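Augenoptik, Grundstufe – Skript zu Einheit 6
Gleitsichtgläser verstehen: Progressionszone, Nahteil, Blickverhalten

Willkommen zurück! Nach der etwas trockenen Prismenrechnung kommt jetzt ein Thema, auf das ich mich jedes Jahr freue. Ein Gleitsichtglas ist ein kleines Wunder: eine einzige Fläche, stufenlos von der Ferne bis zur Zeitung, ganz ohne Trennkante. Wer versteht, wie das geht, berät später mit ganz anderer Sicherheit.

1. Warum überhaupt Gleitsicht?
Mit dem Alter verliert die Augenlinse an Elastizität, die Akkommodationsbreite sinkt. Ein fernkorrigiertes Auge braucht dann in der Nähe zusätzliche Pluswirkung, die Addition. Kleine Erinnerung: Der Kehrwert der Entfernung in Metern ergibt den Nahbedarf in Dioptrien. Bei 40 cm Leseabstand sind das 2,5 dpt.

Übung für zwischendurch: Rechnet den Bedarf für 1000 mm und für 643 mm aus. Das zweite ist ein typischer Bildschirmabstand, der Wert liegt bei knapp 1,56 dpt. Wie viel davon als Addition ins Glas muss, hängt davon ab, was das Auge noch selbst leistet!

2. Aufbau des Glases
Oben liegt der Fernteil, unten der Nahteil, dazwischen die Progressionszone (auch Kanal genannt), in der die Wirkung stetig zunimmt. Seitlich davon entsteht unvermeidlich Astigmatismus. Der Satz von Minkwitz beschreibt das wunderbar knapp: Quer zur Nabellinie wächst der Flächenastigmatismus doppelt so schnell, wie sich die Wirkung entlang der Linie ändert. Kurzer Kanal und hohe Addition heißt also schmaler Zwischenbereich – bitte dick unterstreichen.

3. Zwei Übungsdesigns
Wir arbeiten mit den Datenblättern aus dem Ordner Murasero:
Plondell: weiches Design, sanfte Übergänge, Unschärfen weit in die Peripherie verteilt
Montes: hartes Design, große klare Fern- und Nahbereiche, dafür steilerer Anstieg am Rand
Legt beide Isolinienpläne übereinander und haltet sie gegen das Fenster. Der Unterschied springt einen richtig an!

4. Nutzung im Alltag
Fragt immer nach Gewohnheiten. Wer viel am Schreibtisch sitzt, ist mit einem Raumglas oft besser bedient. Wer abends zurückgelehnt liest oder fernsieht, blickt bei gesenktem Kinn leicht durch die falsche Zone. Kopf- und Körperhaltung gehören deshalb in jedes Anamneseblatt.
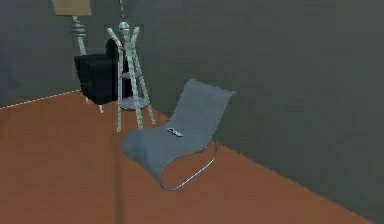 Abb. 1: Grauer Sessel mit geneigter Rückenlehne, Computergrafik

5. Zentrierung
Gemessen wird an der fertig angepassten Fassung, bei natürlicher Haltung und monokular. Notiert Pupillendistanz, Einschleifhöhe, Hornhautscheitelabstand, Vorneigung und Fassungsscheibenwinkel. Für die Partnerübung steht das Programm Vunov auf den Laborrechnern bereit. Jedes Paar macht bis zu 7 Messreihen, dann wird verglichen. Weichen die Höhen voneinander ab, zuerst den Sitz der Fassung kontrollieren und danach neu messen.

Bis zur nächsten Einheit
Isolinienplan zu Montes beschriften, Rechenübung aus Abschnitt 1 sauber ins Heft übertragen, eigene Fassung mitbringen (Sonnenbrille geht auch).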